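The long way round to a warm house

When Yvonne Clegg bought her end terrace in Whiteley, the surveyor's report ran to 47 pages and used the word "damp" on most of them. She bought it anyway. The house had been empty for two winters, the back bedroom wallpaper had come away in sheets, and the front door had swollen so badly that the estate agent had to shoulder it open.

"I'd had five viewings that week and they'd all been done up in grey," she says. "I wanted one where I could see what was wrong with it."

What was wrong with it was mostly water, and most of the water was coming from the same few places. A gutter at the back had been tipping rain down the wall for years. The yard had been concreted in the seventies to a level above the air bricks, so the space under the floor had no way to breathe. Somebody had then painted the brickwork with a thick masonry paint, which sealed it all in.

Old terraces like these were built to get wet and dry out again. The walls are solid brick, nine inches thick, laid in lime mortar. Rain soaks in a little way and leaves when the wind gets up. Cement pointing and plastic paint interfere with that, and so does a blocked chimney in a house where every window has been sealed.

Darren Heywood has been putting right this sort of thing for most of his working life. He trained as a bricklayer in Grarkdale and moved into repair work after a spell on new estates, which he found dull. He spent his first morning at Yvonne's house with the hose turned on, watching where the water went.

"People ring me and ask for a damp course," he says. "I ask them when they last looked at their gutters. Nine times out of ten there's a silence."

The gutter was replaced in a day. Lowering the yard took a fortnight, and the concrete filled three skips. After that there was nothing to do but wait. A solid wall dries slowly, and Darren would not let anyone near it with plaster until the following spring. Yvonne lived in two rooms over that winter with an oil-filled radiator and a dehumidifier, which she emptied into the sink before work and again at bedtime.

Her heating bill for December was £178. The winter after, with the walls dry and the loft insulated, it came to £174, which she admits is no sort of saving. The difference is that she was then heating the whole house.

Kirsty Fothergill, a building surveyor who looks at a lot of houses of this age, thinks owners are often steered towards the expensive end of the job first. She would like people to start outside, at the top, and work down. Slates and flashing come first, then gutters and downpipes, then pointing, then ground levels. Insulation comes after that, and new boilers last of all.

"A wet wall loses heat much faster than a dry one," she says. "You can put a very good heating system in a wet house and still be sitting there in a coat."

She is also wary of insulating solid walls from the inside without some thought. Done badly, it leaves the brick colder and traps moisture behind the boards, where it gets into the joist ends. Wood fibre and lime plaster are more forgiving than foam, though they take up room and cost more. In a small front parlour, losing two inches off each outside wall is noticeable.
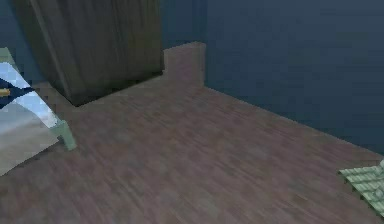

Image: Natalie Haslam

Floors are the other argument. Yvonne's ground floor was bare boards over a void, and the draught through the gaps was strong enough to lift a sheet of newspaper. She had the boards up one room at a time and laid wool insulation on netting between the joists. Liam Holroyd, the joiner who did the work, replaced the rotten ends of four joists by the back wall and was able to keep the rest.

He put most of the old boards back down as well. They are wider than anything sold now, and he numbered each one in chalk on the underside before lifting it. A few had split along the nails and went to make shelves for the cellar head.

The masonry paint is still on the front of the house. Taking it off is slow work with steam and a scraper, and it has to be done in dry weather. Darren did a test patch by the door on a Wednesday and was pleased with how it came up. He is booked back in when the frosts are over, and Yvonne has started ringing round for scaffolding.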